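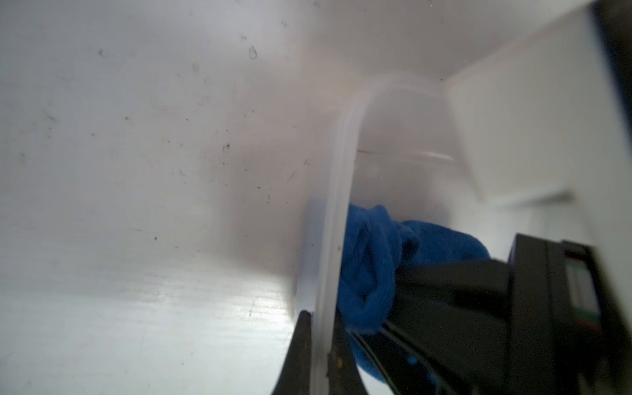
Henrike Vossbeck
Technische Redaktion, Umero

Mostetti Handbuch für Ortsarchive
Kapitel 3: Eine Sammlung zu einem ehemaligen Kino einrichten

In diesem Kapitel legen Sie eine Sammlung an, in der Besucher Ihrer Website Erinnerungen, Fotos und Programmzettel zu einem Kino oder Theater hinterlassen können. Als durchgehendes Beispiel dienen die Zoëga-Lichtspiele in Lirodport. Die Schritte gelten ebenso für Tanzsäle, Gaststätten und Freilichtbühnen.

Voraussetzungen

Mostetti ist eingerichtet und Sie können sich mit der Rolle Archivleitung anmelden.
Der Ort, zu dem das Haus gehört, ist im Ortsverzeichnis vorhanden (siehe Kapitel 2).
Für Ihre Website sind eine Datenschutzerklärung und ein Impressum hinterlegt. Ohne beides lässt sich das Einsendeformular nicht freischalten.

3.1 Das Haus anlegen

1. Öffnen Sie im Hauptmenü den Bereich Häuser und wählen Sie Neues Haus.
2. Tragen Sie unter Hauptname den Namen ein, unter dem das Haus am Ort am bekanntesten ist. Im Beispiel: Zoëga-Lichtspiele.
3. Tragen Sie alle weiteren Namen unter Frühere und spätere Namen ein, jeden in eine eigene Zeile. Auch Spitznamen gehören hierher.
4. Wählen Sie den Ort aus der Liste und geben Sie die Straße an. Hat sich der Straßenname geändert, steht der heutige Name im Feld Straße und der alte im Feld Straße früher.
5. Geben Sie Eröffnung und Schließung an. Beide Felder nehmen ein Jahr, ein Jahrzehnt oder den Eintrag unbekannt an.
6. Klicken Sie auf Speichern.

Hinweis: Sonderzeichen im Namen bleiben bei der Anzeige erhalten. Die Suche findet das Haus trotzdem auch in vereinfachter Schreibweise, also sowohl mit Zoëga als auch mit Zoega.

Hinweis: Wurde ein Kino abgerissen und an derselben Stelle ein neues gebaut, legen Sie zwei Häuser an und verbinden sie über Nachfolger von. Bei einem Umbau mit Namenswechsel bleibt es bei einem Haus.

3.2 Nachbarhäuser verknüpfen

In vielen Orten lagen mehrere Kinos dicht beieinander, und in den Erinnerungen werden sie häufig verwechselt. Mit einer Verknüpfung erscheint auf der Seite des einen Hauses ein Verweis auf das andere.

1. Öffnen Sie das Haus und wechseln Sie auf die Registerkarte Umgebung.
2. Wählen Sie Haus verknüpfen und suchen Sie das zweite Haus.
3. Legen Sie die Art der Verknüpfung fest: nebenan, gegenüber, gleiche Straße oder gleicher Betreiber.
4. Speichern Sie. Die Gegenrichtung trägt Mostetti selbst ein.

Eine Verknüpfung können Sie jederzeit wieder lösen. Beiträge gehen dabei nicht verloren und bleiben dem Haus zugeordnet, unter dem sie eingegangen sind.

3.3 Das Einsendeformular einrichten

1. Öffnen Sie das Haus und wechseln Sie auf die Registerkarte Formular.
2. Schalten Sie die Felder ein, die Sie benötigen. Vorgegeben sind Name, E-Mail-Adresse und Erinnerung.
3. Setzen Sie bei Zeitraum den Haken, wenn Einsender angeben sollen, wann sie das Haus besucht haben. Lassen Sie das Feld freiwillig.
4. Schreiben Sie einen kurzen Einleitungstext. Zwei oder drei Sätze genügen.
5. Wählen Sie unter Anzeige des Namens zwischen voller Name, Vorname und Ort oder nur Initialen.
6. Klicken Sie auf Vorschau und füllen Sie das Formular einmal selbst aus.
7. Klicken Sie auf Freischalten.

Für den Einleitungstext haben sich konkrete Fragen bewährt: Was kostete der Eintritt? Wo saßen Sie am liebsten? Wer stand an der Kasse? Auf die allgemeine Aufforderung, Erinnerungen zu schildern, kommen meist sehr kurze Antworten.

Achtung: Die E-Mail-Adresse wird nie öffentlich angezeigt. Viele Einsender schreiben ihre Adresse oder Telefonnummer aber zusätzlich in den Text, in der Hoffnung, dass sich alte Bekannte melden. Prüfen Sie das vor jeder Veröffentlichung. Mit der Schaltfläche Kontakt verbergen ersetzen Sie die Angabe durch einen Link, über den Nachrichten weitergeleitet werden.

3.4 Fotos und Programmzettel annehmen

1. Wechseln Sie im Formular auf den Abschnitt Dateien und setzen Sie den Haken bei Dateien zulassen.
2. Wählen Sie die erlaubten Formate. JPEG, PNG, TIFF und PDF sind voreingestellt.
3. Stellen Sie die Höchstgröße je Datei ein. Der Standardwert beträgt 50 MB.
4. Stellen Sie die Anzahl der Dateien je Einsendung ein. Möglich sind bis zu 40.
5. Schalten Sie die Rechteabfrage ein. Der Einsender muss dann vor dem Absenden bestätigen, dass er das Bild selbst aufgenommen hat oder es weitergeben darf.
6. Speichern Sie.

Hinweis: Bei Filmplakaten und Aushangfotos liegen die Rechte fast immer bei Dritten. Stellen Sie solche Dateien auf Nur intern, bis die Frage geklärt ist. Sie sind dann für die Archivleitung sichtbar und können verschlagwortet werden, erscheinen aber nicht auf der Website.

Hinweis: Wer keine Möglichkeit zum Scannen hat, kann im Formular Bitte um Rückruf ankreuzen. Die Anfrage landet im Posteingang unter Abholung und Leihgaben. Für geliehene Originale drucken Sie über Menü, Drucken, Leihschein ein Formular in doppelter Ausführung.

Wenn Sie selbst scannen:

Eintrittskarten und Programmzettel von beiden Seiten erfassen, auch wenn die Rückseite leer aussieht. Bleistiftnotizen werden leicht übersehen.
Keine Klebestreifen entfernen.
Zeitungsausschnitte mit dem Namen der Zeitung und, soweit bekannt, dem Monat versehen. Steht auf dem Ausschnitt nur Juni, tragen Sie Juni ein und lassen das Jahr offen.
Albumseiten zuerst im Ganzen scannen, danach die einzelnen Bilder.

3.5 Beiträge prüfen und veröffentlichen

Neue Einsendungen stehen im Posteingang mit dem Vermerk ungeprüft. Sie sind noch nicht öffentlich.

1. Öffnen Sie den Beitrag.
2. Prüfen Sie, ob er dem richtigen Haus zugeordnet ist. Mit Verschieben ordnen Sie ihn einem anderen zu.
3. Lesen Sie den Text auf Kontaktdaten und auf Aussagen über lebende Personen durch.
4. Vergeben Sie Schlagwörter, zum Beispiel Vorführraum, Kasse, Kindervorstellung, Wochenschau, Süßwaren.
5. Wählen Sie Veröffentlichen, Zurückstellen oder Ablehnen.

Zurückgestellte Beiträge bleiben 30 Tage im Posteingang. Danach wandern sie in den Ordner Ruhend. Gelöscht wird dort nichts automatisch.

Rechtschreibung und Ausdruck der Einsender lassen Sie möglichst unverändert. Für offensichtliche Tippfehler in Orts- und Filmtiteln gibt es die Funktion Redaktionelle Anmerkung. Sie setzt den korrigierten Begriff in eckigen Klammern hinter das Original.

Achtung: Bei Ablehnen wird eine E-Mail an den Einsender verschickt. Der Text der Nachricht lässt sich unter Einstellungen, Vorlagen anpassen. Tun Sie das, bevor Sie zum ersten Mal einen Beitrag ablehnen. Die mitgelieferte Vorlage ist sehr knapp gehalten.

3.6 Widersprüchliche Angaben

Zu Eröffnungsjahren, Filmtiteln und Eintrittspreisen gehen oft verschiedene Angaben ein. Im Beispiel nennt ein Beitrag als letzten Film der Zoëga-Lichtspiele einen Western, ein anderer eine Operette.

1. Veröffentlichen Sie beide Beiträge.
2. Markieren Sie in jedem die strittige Stelle und wählen Sie Abweichende Angabe.
3. Tragen Sie im Fenster die Nummer des jeweils anderen Beitrags ein.
4. Liegt ein Beleg vor, etwa eine Anzeige aus der Zeitung, hängen Sie ihn unter Belege an.

Auf der Seite des Hauses erscheint neben der Stelle ein kleines Zeichen, das zum anderen Beitrag führt. Den Steckbrief des Hauses ändern Sie erst, wenn ein Beleg vorhanden ist.

3.7 Antworten zwischen Einsendern

Leser können auf veröffentlichte Beiträge antworten. Die Funktion ist zunächst ausgeschaltet.

1. Öffnen Sie Einstellungen, Beiträge.
2. Setzen Sie den Haken bei Antworten zulassen.
3. Wählen Sie, ob Antworten vor der Veröffentlichung geprüft werden. Für öffentliche Websites empfehlen wir die Prüfung.
4. Legen Sie fest, ob der ursprüngliche Einsender per E-Mail benachrichtigt wird.

Hinweis: Ältere Beiträge, die Sie aus einem Gästebuch übernommen haben, enthalten häufig E-Mail-Adressen, die nicht mehr bestehen. Schalten Sie die Benachrichtigung für übernommene Beiträge ab, sonst füllt sich der Posteingang mit Rückläufern.

3.8 Häufige Störungen

Das Formular lässt sich nicht freischalten.
Datenschutzerklärung oder Impressum fehlen. Prüfen Sie beides unter Einstellungen, Website.

Ein Einsender meldet, dass sein Foto nicht angenommen wird.
Vergleichen Sie Größe und Format mit den Werten aus Abschnitt 3.4. Fotos von neueren Telefonen liegen teilweise im Format HEIC vor. Nehmen Sie das Format in die Liste auf, Mostetti wandelt die Dateien beim Hochladen um.

Das Haus erscheint in der Ortsübersicht nicht.
Der Ort ist nicht zugewiesen oder steht noch auf Entwurf. Im Beispiel muss Lirodport im Ortsverzeichnis den Status öffentlich haben.

Ein veröffentlichter Beitrag ist nach dem Verschieben verschwunden.
Das Zielhaus ist noch nicht öffentlich. Der Beitrag wird sichtbar, sobald Sie das Haus freigeben.

Umlaute werden in übernommenen Texten falsch dargestellt.
Wiederholen Sie die Übernahme und wählen Sie im zweiten Schritt die Zeichenkodierung Westeuropäisch. Löschen Sie vorher die fehlerhaften Beiträge über Übernahme rückgängig machen.

Weiter mit Kapitel 4: Zeitzeugengespräche als Tondatei einbinden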